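**Week 6 handout - Sampling plots and what they can't tell you**

Read before the March field day. Bring it with you, as I won't be printing spares.

Most of you have met the quadrat already. You put down a square, record what grows inside it, move the square, and do it again. Textbooks treat this as settled. I don't, and by the end of term I hope you'll be at least a bit suspicious of any vegetation figure that arrives without its plot layout.

### 1. The Temalthorpe survey

The old favourite is the Temalthorpe common survey of 1941, which gave a figure of 3000 orchids across the site. It gets quoted in every management plan since. Go back to the field sheets and you find 200 plots, nearly all within a short walk of the gate. The wet end was hardly visited. The total was reached by multiplying up from the dry end, as if orchids cared nothing for drainage.

I don't think the surveyors were careless. They wrote down where their plots were, so we can catch the problem. Plenty of newer reports don't.

### 2. Random, regular, or wherever you happened to stop

- **Random placement** is fair in theory. In practice people nudge the square away from brambles. If you nudge it, write that down.
- **Regular grids** are easier to lay out and easier to check. They go wrong when the ground has its own pattern, such as old plough ridges spaced close to your grid spacing.
- **"Representative" plots** chosen by eye represent the chooser. Treat them as a sketch.

Florêncio Vilela's reply to all this (it's in the reading pack) is that a biased method repeated the same way every year still shows change. Fair enough, up to a point. It shows change in the bit you looked at. His Grullivel data have 785 records and I'd trust the trend for the path edges. I wouldn't stretch it to the whole reserve, and he does.

### 3. Edges

Decide your edge rule before you start. Is a plant in if it's rooted in the square, or if any leaf hangs over the line? The second rule will always give you more cover, and small plots suffer worst, having more edge for their area. A line has width too. Tape or thick string takes up ground, and you need to say which side of it you are measuring from. 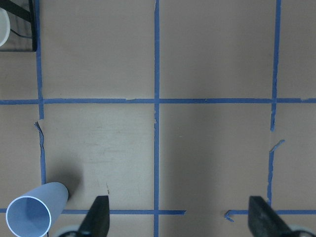
*Fig. 1. A flat surface divided into panels with blue tape. The left-hand line has a short break.*

Mark the inner side of each line as your boundary and stick with it. Where a line is broken or ragged, sight between the sound parts and note it on the sheet.

### 4. For the tutorial

Read the Jafarzadeh and Dislow methods sections only, and skip the results for now. For each, come ready to say:

1. where the plots were, and who chose them
2. what the edge rule was, if they give one
3. what you'd refuse to conclude

One page is plenty. Dislow doesn't state plot size anywhere, so don't waste an evening hunting for it.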